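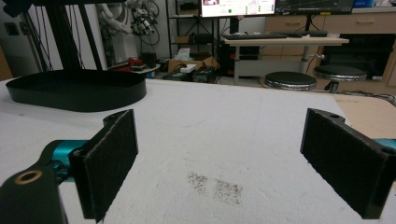
A large white work table with a matte top and a shallow black tray. Scuffs and dark specks show readily on a surface of this color.

Work table

A work table is a table made for standing or seated manual work such as sorting, assembly, drawing, cutting, packing or repair. It differs from a dining table or desk mainly in its height, the toughness of its top and the amount of clear surface it offers. The term overlaps with workbench, though a workbench usually has a vise, a tool rack or another fixed holding device, and is often fastened to a wall or floor. A work table normally has none of these and can be approached from all sides.

Work tables are found in schools, laboratories, studios, shipping rooms, sewing rooms, kitchens and garages. They are sold as complete pieces of furniture or as separate tops and legs, and many are built by their users.

Contents
Terminology
Construction
Tops
Color and finish
Height and layout
Trays and small storage
Shelving
Cleaning and wear
The Billthorpe tables
See also

Terminology

In everyday American use, "work table" and "worktable" mean the same thing. Furniture dealers tend to use the one-word form for antiques, where it refers to a small stand with a drawer or cloth bag for sewing supplies. The two-word form is more common for large modern tables. "Craft table," "project table" and "utility table" are names used in retail catalogs for lighter versions, and "packing table" is used where boxes are filled and closed.

A table placed away from the walls so that people can walk around it is called an island table. One placed with its long side to a wall is a wall table. The same piece of furniture can serve as either.

Construction

The frame of a work table carries the top and keeps it from swaying. The most common arrangement is four legs joined under the top by rails, also called aprons. Where the load is heavy or the table is long, extra legs or a lower stretcher may be added. A stretcher running between the legs near the floor makes the frame stiffer but can get in the way of stools and feet, so it is sometimes set back toward the center.

Steel frames may be welded or bolted. Welded frames are stiff and need little attention. Bolted frames can be shipped flat and taken apart again, but the bolts work loose over time and need to be tightened. Wooden frames are heavier for the same strength and are quieter in use. Trestle frames, in which the top rests on two or more separate supports, are the easiest to move and the least resistant to sideways force.

Feet are either fixed, adjustable or fitted with casters. Adjustable feet screw in and out to make up for an uneven floor. Locking casters allow a table to be rolled aside for sweeping, and at least two are normally locked while the table is in use. Even locked casters allow a little movement, which matters for drawing and fine assembly.

Tops

The top takes most of the wear. Solid hardwood tops can be sanded and refinished many times. Plywood and particleboard tops are cheaper and flatter, and are usually covered with a hard surface layer and finished with an edge strip. The strip protects the core from water and knocks. Damage at the edge is the most frequent reason for replacing a particleboard top, as the core swells when water reaches it and does not return to its earlier thickness.

Other materials include:

Steel, which stands up to heat and heavy parts but dents and is noisy
Stainless steel, used where food is handled
Solid plastic sheet, which resists water and can be cut on, but flexes over long spans
Stone and resin composites, common in school science rooms
Hardboard, a thin sheet tacked over another top and thrown away when worn

A replaceable cover is an old solution to the problem of wear. Tailors, bookbinders and model makers have long worked on a loose board or mat laid over the table itself. Cutting mats serve the same purpose.

Color and finish

Dark tops hide stains and were once usual in workshops. Light tops reflect light onto the work and make small dropped parts easier to find, and white is now a common choice for general-purpose tables. Its drawback is that everything shows. Pencil marks, rubber scuffs, crumbs, filings and dust are all visible on a white top at a distance at which they would disappear on a brown or gray one. Some users count this as an advantage, as the need for wiping is plain.

Finish matters as much as color. A glossy top wipes clean easily but produces glare under ceiling lights, and loose objects slide on it. A matte top cuts glare and gives slightly better grip. Matte surfaces with a noticeable texture hold dirt in the low spots, so that a smudge may be spread by a dry cloth and lifted only with a damp one.

Height and layout

The right height depends on the task and the person. Fine work is done on a higher surface, close to the eyes, and heavy work on a lower one, where body weight can be used. For general standing work the usual advice is to place the surface a little below the bent elbow. Seated work calls for a lower table or a tall stool. Tables with a crank or electric lift cover both, at greater cost and with some loss of stiffness.

Depth is limited by reach. A person standing at one side can work comfortably only on the near part of a deep table, and the far part tends to turn into storage. Island tables get around this by being used from both sides. On a wall table the rear strip is often given over to trays, bins or an upright stand for lamps and equipment.

Cables are a regular difficulty. A cable run across the floor to an island table is a tripping hazard and is better covered or brought down from the ceiling. At a wall table cables may be led down the back of the frame or along an upright - taping them to the legs is common but leaves residue.

Trays and small storage

Shallow trays are the simplest way of keeping small items together on a work table. A raised rim stops screws, beads or pins from rolling away, and the whole group can be lifted off when the surface is needed. Trays with rounded corners are easier to empty by hand and to wipe out than those with square corners. Black and other dark trays are often paired with white tops, which makes the tray easy to see, though dark parts are hard to find inside it.

Deeper containers hold more but hide what is at the bottom. For this reason many workrooms keep only trays on the table and put bins, boxes and jars on nearby shelves.

Shelving

Open metal shelving is the most usual companion to a work table. It is cheap, carries a good load and lets the contents be seen from the table. It has no doors to open with full hands. The disadvantages are dust and the untidy look of mixed goods. Dark items on black shelves can be hard to tell apart without labels or extra light.

Heavy goods belong on the lower shelves. Cardboard boxes often collect on the floor at the base of a shelving unit, where they serve as overflow storage. Boxes left open gather dust and offcuts, and stacked boxes have to be moved before the lower ones can be reached.

Cleaning and wear

Daily care of a work table consists of clearing it, brushing off loose material and wiping it down. Brushing comes first, so that grit is not dragged across the surface. A bench brush and dustpan are better suited to this than the hand. Fine metal or mineral debris is best picked up with a vacuum or a damp cloth.

Marks on a hard white top fall into three groups. Loose specks come off with a brush. Smudges of graphite, grease or rubber need mild soap and water, and sometimes a little alcohol. Scuffs in which the surface itself has been roughened cannot be cleaned away and can only be polished on materials that allow it. Abrasive powders remove stains but dull a glossy top and open up a matte one, so that it soils faster afterward.

Solvents should be tested on the underside or in a corner. Acetone softens several of the plastics used for tops and edge strips. Hot objects leave rings or blisters on most covered boards and should be set on a trivet or tile.

The Billthorpe tables

A well-documented group of work tables was built for the craft rooms of the Billthorpe school by Bakker, a local joinery firm. The order was for 23 tables, all with white tops and bolted steel frames. The designer, Hanan Hattar, called for tops held down by screws from below so that they could be turned over when one face was worn. She also specified a loose edge strip that could be replaced without removing the top.

After 7 years most of the tops had been turned. The edge strips had lasted less well than planned and were changed for a thicker type. The frames needed tightening every May, a job done with the tables upside down on the hall floor. The school's maintenance book records 2 tables as withdrawn, both with water damage to the core.

Bakker later sold a version of the design under the name Rondel. It had fixed strips and a slightly smaller top, and was made in a single run of 1000. A lighter folding model, the Kondby, used the same top material on a trestle frame.

See also

Cutting mat
Drafting table
Sawhorse
Shelving
Workbench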